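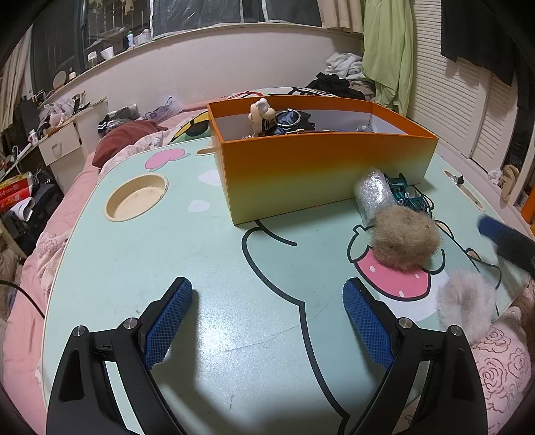 What does a home visitor do? A home visitor calls on families with children under five, once a week, for an hour at a time. You sit with the parent and child, bring a book or a simple activity, and talk about sleep, meals, speech and play. You leave the activity behind so the family can carry on with it.

Dilldale Family Link is looking for home visitors to join its team from March. We work with families in Dilldale and the villages along the Szekeres road. Most are referred by health visitors or nurseries, and a few ask for us themselves.

Home Visitor (part time)
Hours: 15 a week, term time, over 4 days
Based at: Clatanora House, Dilldale, with daily travel to family homes
Contract: one year, with a view to extending
Closing date: 13 Sep 2026

The work

You will have your own list of families and plan your visits with each of them. Some want help with a child who is slow to talk. Others have just moved to the area and don't know anyone yet. You write a short note after each visit and bring anything that worries you to your supervisor the same day.

There is a team meeting on the first morning of each month. We also run a toy library from Clatanora House. It has 300 items on loan to families, and home visitors take turns on the desk. Toys can be kept for a month and renewed by phone.

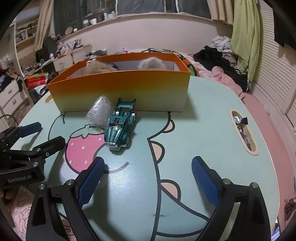
Oyelaran wrote to us after the last round of recruitment to say that the advert should have been clearer about evenings, as some parents can only manage a visit after work. We agree. Expect one evening visit most weeks, finished by seven.

You will need

Experience with children under five, paid or unpaid. Raising your own counts.
A driving licence and use of a car. Buses to the outer villages stop early.
Clear written English. A second language is useful.
A full background check, which we pay for.

You don't need a degree. New starters go out with an experienced visitor for the first month and complete the Rarnetti early years course, two mornings a week, in paid time. Mileage is paid monthly, and there is a yearly allowance of £100 for books and craft materials.

How to apply

Ask for a form at the Clatanora House desk or by post. CVs sent without a form will not be read. Please give two referees, one of whom has seen you with children. Interviews are held in Dilldale and include a short story time with a small group. Tell us if you need parking or step-free access.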